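Kuvham review: a slow, stubborn management game that is worth the trouble

Posted 20 January 2025
Reviews / PC

Kuvham came out of early access last May and I have put it off ever since, mostly on account of the tutorial, which I had started twice and given up on twice. The full version has a new one. It is shorter, it lets you skip the parts about roads, and it gets you to your first harbour before you lose interest. If the old opening put you off as well, try again.

You run a small port town called Pluvville. Ships come in, goods come off, and you decide where they go and what you charge for keeping them there. There is no combat and there are no rival players. The pressure comes from the weather and from the loan you start with, which is 3342 crowns and feels like a lot until the first winter. I went bankrupt in my first two games. In the third I built a second warehouse before I built the inn, and that was enough to get me through to spring.

The sorting system is the heart of it. Every cargo has a weight, a shelf life and a buyer, and you set rules for each shed. The rules are written as plain sentences that you put together from menus, so you might tell a shed to take salt first and timber only when the yard is full. It takes an evening to learn. After that I found I was pausing the game every few minutes to adjust one line and then watching to see what it did to the queue at the gate.

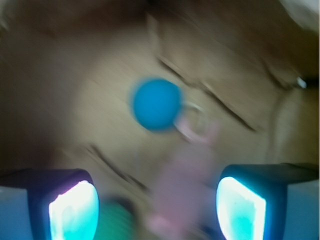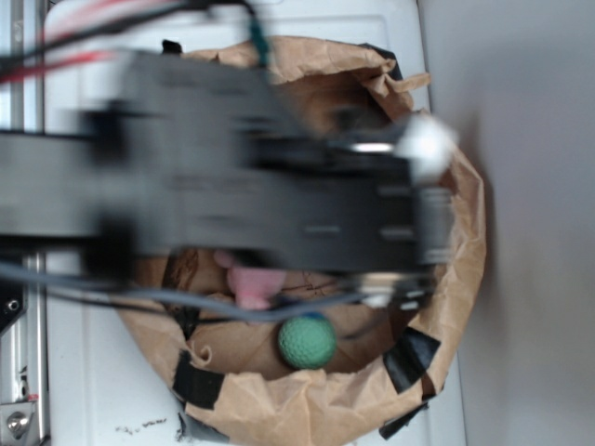
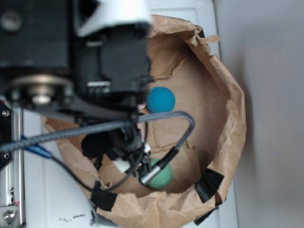
Performance is good on an ordinary desktop. I had one crash, when I opened the price table during an autosave, and lost very little. Loading a large town takes longer than it should. The camera still swings too far when you zoom out over the cliffs, a complaint players have been making since the first public build, and the text in the ledger is small with no way to make it bigger. On a television across the room I couldn't read it at all.

Moura, the second map, is the better of the two in the box. The harbour there is tidal, so the larger ships can only dock for part of the day, and you have to plan the unloading around that. It also has the best music in the game, a quiet accordion piece that starts when the tide goes out. Pluvville feels a bit flat afterwards, and I haven't gone back to it.

The developer, Lernolau, is a small studio and it shows in places. Townspeople repeat the same few lines. The harbourmaster has a portrait in a different style from everyone else's. Some of the later events are only a box of text and a choice between two buttons, and the choice rarely matters much. I would have liked fewer of these with more to them.

Controller support works, but I wouldn't use it. Building rules with a stick and a shoulder button is slow, and there is no quick way to copy one shed's rules to another, though the keyboard has a shortcut for it. Play it with a mouse if you can.

Good: the sorting rules, the tidal map, the new tutorial.
Bad: small text, long loading times, thin events.

Score: 3 out of 5. It would be a 4 with readable menus and a bit more life in the town. I'm still playing most evenings, and the Moura loan is nearly paid off.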